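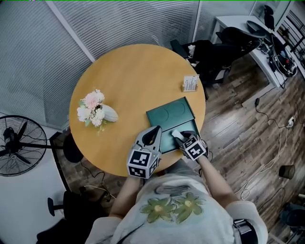
Wenness will get its street parade back in February, or so the organisers say. The route runs from the Flilham roundabout to the old market square, with 18 floats promised and a craft tent at the far end. Last year's parade was also promised, and was called off with two days' notice. The plan for the tent so far amounts to round wooden tables, a few trays like the dark green one and whatever families bring along.

Kaede Hayashi, who is running the event for Myklebust Arts, said 332 people had signed up to walk and that she expected the figure to pass 500. She would not say how many of those had paid the entry fee. Road closures have yet to be agreed, and the bus firm Trindetti said it had seen no map.

Floats are due to line up from 9 a.m. Traders on the square have been asked to clear their pitches by then, though several said they had only heard about it from customers. Forms are at the library desk. The closing date printed on them has already been changed once, in pen.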